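Cursos > Taller compartido Dalach > Automatización doméstica > Apuntes, sesión 4

Sesión 4. La pinza de mano: dedos, tornillos y paciencia

Retomamos donde lo dejamos en abril: la pinza cerraba, pero cerraba como una puerta vieja. Hoy toca alinear los dedos y calibrar la apertura.

1. Geometría de los dedos

Los dedos son cuñas con nervios por fuera y una cara interior gris de contacto. Los nervios dejan que el dedo ceda al apretar y se adapte al objeto. Si el dedo no cede, cede el objeto, y entonces la práctica pasa a ser de limpieza.

Cada dedo va sobre su placa. Apretad primero el tornillo grande, el de la base, y después los pequeños, sin llegar al par final hasta que las dos puntas coincidan. Quien los apriete a fondo desde el principio tendrá ocasión de repetir el ejercicio.

2. Calibración

El controlador Vurkunow divide el recorrido en 200 pasos. El cero se toma con los dedos cerrados y sin carga — no con el bolígrafo de Wouter en medio, como la última vez. Haced 50 ciclos en vacío antes de agarrar nada y anotad la deriva.

3. Pruebas en la mesa

Se trabaja sobre una mesa corriente, con lo que suele haber en una mesa: libros al fondo, una taza, cables, unas flores. Un banco despejado da cifras preciosas que luego no sirven en casa. Probad con piezas pequeñas y claras, de superficie redondeada, que son las que peor se dejan coger.

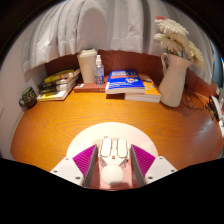
Ehsan Mirzaei objeta que apretar más no arregla un mal ángulo de entrada, y que en su montaje de casa perdió dos tardes subiendo la corriente del motor cuando bastaba con bajar la muñeca. Tiene razón, y el motor, que en paz descanse, también se la daba.

Así que, por orden: ángulo, altura, y solo entonces fuerza. Bajad hasta que el objeto quede entre las caras de contacto, lejos de las puntas, y cerrad despacio.

4. Para entregar

Tabla de deriva y registro de agarres fallidos, con la causa. «Mala suerte» no se admite como causa. Plazo: Mon 17 July.

Contacto: secretaría del taller Dalach | © Taller compartido Dalach | Volver arriba

Apuntes relacionados
Sesión 3. Cableado del controlador Vurkunow
Sesión 5. Muñeca y soporte Ultell
Anexo. Pedido de tornillería a Van den Broek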